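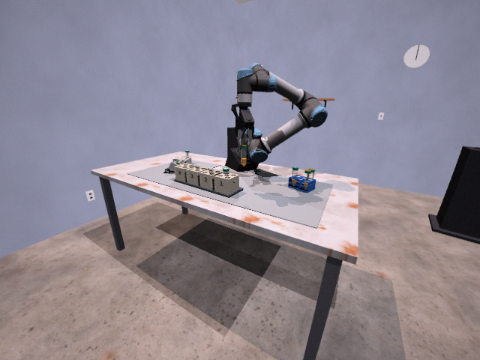 Drisisia Return Trainer, tested over one winter of league play

I bowl mixed doubles in a league that takes itself a little too seriously, and by December my spare shooting had gone bad enough that my partner, Marlene Vasconcelos, stopped saying "you'll get it next frame." So when the Drisisia Return Trainer went on sale I bought one. I paid my own money for it and nobody at the company knows I exist.

What you get is a roll-out mat with a slightly tacky surface, a release cuff that straps over the wrist, and a set of stick-on target arrows. There is also an app. The box promises a more repeatable release in 200 swings, which is a strange promise, because it never says what happens on swing 201 or how anyone measured it.

The mat first. It lies flat after a night under some books, and my slide shoe moves on it a lot like it moves on the approach at Quintana Lanes when the approach is clean. That's more than I expected. In humid weather it grabs, and a grabby approach is how people hurt their knees, so I quit using it on damp evenings. The instructions say to wipe it with a dry cloth. I did. It still grabbed.

The cuff I don't care for. It clicks when your wrist breaks backward, and for the first few sessions I thought that was clever. Then I noticed I could keep it from clicking by muscling the swing, which is the exact habit I was trying to lose. Anselmo Furtado, who carries the best average in our league and has no patience for gadgets, tried it on and got it to click on every single swing. He shot 9 clean frames that night without it. Make of that what you like.

The arrows are fine. They are stickers. One peeled off in the first week and is now on the bottom of somebody's bag.

As for the app, it wants an account, an email address and your average, and in return it draws a graph. Mine went up from the first day, including during a stretch when I was bowling terribly and had the scoresheets to prove it. I believe it is counting practice sessions and calling that progress. There's a paid level that I didn't buy.

Did my game improve? Before I started, I was picking up 62 percent of my single-pin spares, and by the end of the season I was doing better than that. But I was also on the lanes an extra evening a week with Marlene, shooting nothing but ten pins until the snack bar closed. I know which of the two I'd give credit to. We finished second in the doubles, behind Kátia Arruda and Gyu-bin Ma, who as far as I know have never owned a training aid between them. They were better than us on the last day and better than us in the middle of the season too.

I also borrowed the older Vandau mat from Lindalva Rezende for a couple of weeks. It is uglier, it smells like a garage, and it has no cuff and no app. The surface didn't grab in the damp. If you can find one used – they don't make them anymore – I'd take it over the Drisisia.

Returns, by the way, are a pain. I asked about sending back just the cuff and was told the set can't be split. The reply was polite and took nine days.

Who might like it: someone with a long hallway, a dry house and no lanes nearby. Anyone else can have a good many practice games for the same money. The pro shop at Quintana has a display set out now, if you want to step on the mat before you pay for it. Bring your own shoes.

Two and a half stars. The half is for the mat on a dry day.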